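Posted in October
By the night-shift dish lady

I have worked in the kitchen at the back of a banquet hall for 13 years, which is long enough to have seen three dishwashing machines come and go and to have strong feelings about every one of them. We are out on the Nekville road, past the garden center, and on a big night we will seat 400 people for a wedding supper. If you have never thought about what 400 suppers look like from the wrong side of the swinging door, I can tell you it looks like plates. Salad plates, bread plates, dinner plates, cake plates, and then the cake plates again after people go back for seconds and feel they ought to take a clean one.

So when our manager told us last spring that the company was going to try out some robot arms for the dish work, I went home and fretted about it for a good long while. I fretted out loud, too, to my sister on the phone and to the dog. I am not a person who is against machines. I love my dryer. I would not go back to hanging sheets in February for anything. But there is a difference between a machine you bought for yourself and a machine somebody else bought while looking at your paycheck, and I think most people who have worked an hourly job will know the feeling I mean.

The outfit doing the trial is called Dusano, and they have a workshop over in Quintero, in a low building next to a tire place. A few of us were invited to come and spend some afternoons there before anything was decided about our own kitchen. They paid us our regular hours plus the drive, and there was a very good coffee cake the first time and no coffee cake any time after that, which I did mention. I figured we were there to be shown something finished and asked to clap for it. It was more like being asked to teach a class. They wanted to know how we hold a plate, and when we flip it, and how we know when it's done, and I found I had a terrible time putting any of it into words. You run your thumb over it. You feel for the drag. Well, how much drag? I don't know, honey, enough drag!

They worked at a plain wooden table, with no sprayer and no racks, and it was all very small compared to what we do. A few plates, a tray, a sponge. I remember thinking that I have cleared more than that off my own counter while talking on the phone. 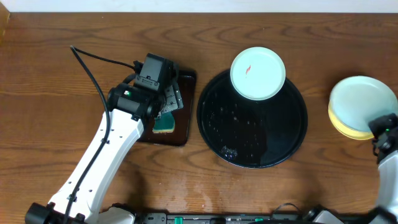 My sister wanted to know whether I felt foolish, showing a thing how to do my own job. She asked it kindly, but she did ask it, and then she asked it again at Thanksgiving planning, and she said that if it were her she would have taught it wrong on purpose.

I did think about it! I won't pretend I'm above it. But I have trained a lot of people over the years, and some of them were after my hours too, and I never taught one of them wrong. I wouldn't know how to stand there and do it. And the plain fact is that washing dishes has been hard on me. My wrists ache by ten at night. I have had the kind of cracked hands where you feel every lemon wedge. There are two women on my shift who can't lift a full rack anymore, and they trade off with the rest of us so it won't be noticed, and we have all gotten so good at trading off that I don't believe the front office has any idea.

What I told the people at Dusano, when they asked what we would want it to do, was the stacks. Give it the stacks. A tall stack of dinner plates is heavy and it wants to slide, and you are carrying it across a wet floor with somebody coming the other way holding a coffee urn. If the arms did nothing in this world except handle stacks of plates from one place to another without dropping them, I would call that a fair trade and shake on it, if it has something to shake. They wrote that down. They seemed a little let down, to be truthful with you, as if they'd hoped I would say something bigger.

The part I don't want to give up is harder to explain. We talk, back there. The noise is awful and you have to lean in, and you get a whole life story over the course of a season, a piece at a time between racks. I learned how to make tamales at that sink. I heard about two divorces and one very nice second marriage. When a new kid comes on, sixteen or seventeen and scared of everything, the dish pit is where he goes first, and it's where he learns to move around other people and say "behind you" and not take it personally when the cook hollers. If you take three of us out of that corner and leave one to look after the equipment, the plates may come out just as clean, but I don't know where that kid goes to learn it.

I said so at the meeting we had in September, back at our own place, with the folding chairs pulled into a ring in the small ballroom. Our manager had a sheet of numbers. On our biggest weekend of the summer we put through 1,349 dinner plates, and he had that figure circled like it was going to settle the matter. He said the plan was for nobody to lose hours before next summer, and that after that they would see. I wrote down "they would see" on the back of my hand with a pen, and I have since copied it onto paper, because I intend to bring it up.

A cousin of mine works at the hospital laundry in Jerkthorpe, where they brought in folding machines a few years ago, and I called her up to ask how it went. She said the first six months were miserable, with jams all day long and everybody blaming everybody, and then it settled, and now she would quit before she'd go back to folding by hand. She also said there used to be nine of them at the folding table and now there are five. The other four weren't let go, exactly. They moved to other departments or they retired and their spots weren't filled. She likes her job better and she misses her friends. I have turned that over in my mind a good deal – both halves of it are true and I can't make one of them cancel the other.

So we have put together a little list of things to ask for, those of us on nights. We want it in writing about the hours. We want whoever minds the arms to come from our crew and to get paid more for knowing how. We want a say in where they stand, because whoever drew the first floor plan put them smack in the path to the mop sink and had clearly never carried a mop bucket. And we want two people on at all times, machine or no machine, even on slow nights. I pushed hard for that last one.

I go back to Quintero one more time before the holidays get going, and after that I won't have an afternoon to myself until the new year. We have nearly every night in December booked, with one company party of 900 that they are splitting over two evenings, heaven help us, and all of that will be washed by the same hands as last year. I bought the good hand cream already, the big tub. If any of you work somewhere that has been through this, I'd love to hear what you asked for and what you wish you had asked for, and I'll take the list in with me when we sit down again in January.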